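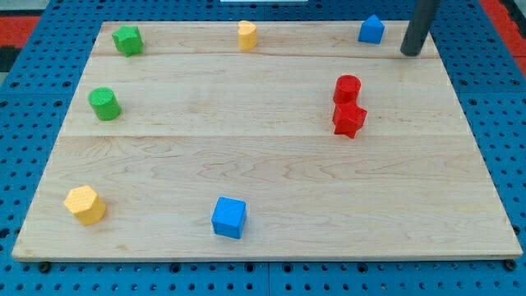
Figure 4. Wooden board with eight small plastic blocks.

Ivana Orellana and Wilmer Urrego
May 2026

4.2 Shift changes and the grievance procedure

The dispute at the Rallville depot began in February, when Custau moved the packing crews from fixed to rotating shifts. The site agreement required consultation before any change to hours. Management held that a notice pinned up in the canteen met this requirement. The union branch disagreed and lodged a collective grievance, the first at the depot under the current agreement.

We interviewed workers on both crews and read the branch minutes for the period. Pay was seldom the first thing raised. Most spoke of childcare, bus times and second jobs, all of which had been arranged to fit the old rota. One packer with long service said she had learned of her new hours from a workmate in the car park. Several said they would have accepted rotation if they had been given a say in how it was done.

The grievance passed through three stages. At the first two, supervisors had no power to alter the rota, and workers described these meetings as a formality. Attendance at branch meetings rose all the same. Of the 110 members at the site, more than half came to the meeting that voted for a ban on overtime - a higher turnout than any recorded in the earlier minutes.

The ban lasted four weeks. Agency staff were brought in for the evening shift, but some of them joined the union while it was still running. This differs from the pattern Palma reports at Zonar, where agency and permanent staff stayed apart throughout and the action was called off without a settlement. Shared breaks may explain part of the difference. At Rallville both groups used the same canteen and took their breaks at the same hour.

The settlement kept rotation but gave eight weeks' notice of each new rota and let workers swap shifts by agreement. Members were divided over it. Younger workers tended to call it a win - older ones were more likely to say that fixed hours had been given away.

Related items
Renata Palma: Agency labour and the overtime ban at Zonar
Bautista Echeverría: Who reads the canteen notice board?
Ivana Herrera: Branch meetings after the Samarakoon closure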